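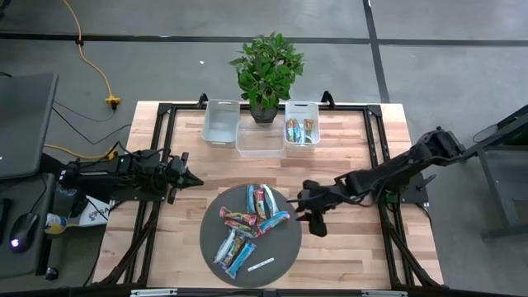 2025-06-23

Snack order came in before nine, so most of the morning went to that. I had meant to answer the supplier about the late pallet first, but the box was blocking the door and I wanted it gone. Eighty bars, mixed, from the Prodlow place in Dundport, same as in April. I put a few out on the round gray tray to see how the colors look together, a blue one next to a red and pink one and a white and blue one at the top, and the rest scattered below. The mix is better than last time. In April nearly everything was the same brown oat thing and half of it was still in the drawer in June.

The white bin with the handle hole and the shallow clear one are at the back of the table. I think the clear one is the right one for the bars. You can see what is left without picking it up, and it fits on the shelf by the kettle. The white one can take tea boxes and the paper napkins. I measured the shelf twice and got two different numbers, so I'll measure again tomorrow with the metal tape.

Invoice number ends in 712. They charged us for delivery again – 15, when the agreement was free over a full box. I wrote to them at lunch and kept it short. No reply yet.

Ola had the last of the old bars with her coffee and said the dark ones were stale. I checked the date on the wrapper and it was fine until fall, but I tried one and she was right, it was chewy in the wrong way. Threw out 6 of them. Put the nutty ones in my bag for the train.

Afternoon was mostly desk work. Zawadzka called about the floor plan and wants the snack shelf moved to the other wall, away from the sink. I don't mind, except the only outlet on that wall is behind the filing cabinet, and the kettle cord is short. I said I would look at it. Looked at it. The cabinet is too heavy to shift with the drawers full, so the drawers will have to come out first. Maybe next week.

Wiped down the shelf while I was there. There was a ring of old syrup at the back that took hot water and a butter knife.

To do:

- measure shelf, write it down this time
- labels for both bins
- ask about an extension cord for the kettle
- delivery charge, call if nothing by noon
- fewer pink ones next order, if they let us choose

Home by seven. Rained the whole way from the station. Soup from the freezer, the lentil one, and it needed salt.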